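About the Gristau Group

Gristau is a small robot learning group based in Sturkmont. We work on one question: how much of what a robot arm learns in simulation still holds when the kitchen around it changes. Afia Boateng started the group and still runs it day to day.

Our main method is called Ametepe. A policy is first trained on demonstrations collected in a simulated kitchen. We then change the layout, the surface finishes and the items on the counter, and keep only the training runs that teach the policy something it gets wrong. The selection step is the part we have published and the part most people write to us about.

The current set has 651 simulated kitchens. Of these, 608 are used for training and the rest are held back for testing. Every kitchen is run with two views, one from close to the gripper and one from farther off that takes in the arm and the counter. 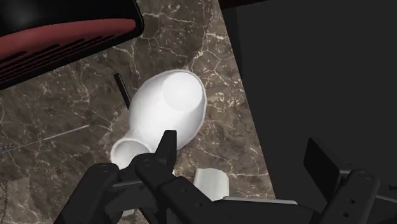
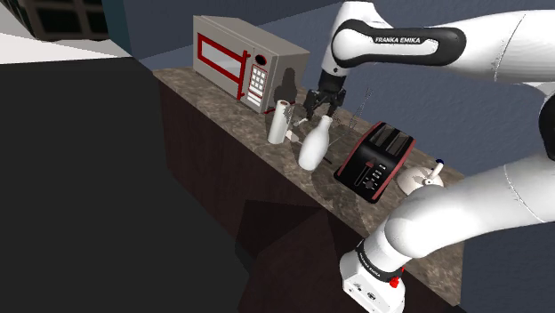

Renders: Gristau Group, Sturkmont

The close view matters for the last part of a reach, when the fingers are near an object and the wider view has little to say about the exact angle. The wide view tells the policy where the larger items are, such as a microwave or a toaster, so that the arm can plan a path between them. Policies trained on one view alone did worse in all of our tests.

On the held-back kitchens, the present version finishes 73 percent of pick and place tasks. The same policy trained without the selection step finishes 40 percent. Most of the remaining failures are with curved or hollow objects that have no flat sides to close on. We are working on that now, mainly by changing how grasp points are proposed.

How we work

Drarnard is our simulation software. It handles the scene files, the rendering and the logging, and we maintain it ourselves. Each training run is stored with its settings so that it can be repeated later. Results are reviewed by the whole group on Tuesday mornings, including the ones that did not work.

We take on student projects each June. Applicants should be comfortable with Python and have taken at least one course in robotics or computer vision. Write to Afia Boateng with a short note on what you would like to work on. Requests for the test kitchens should go to the same address and should state which version of Drarnard you are running.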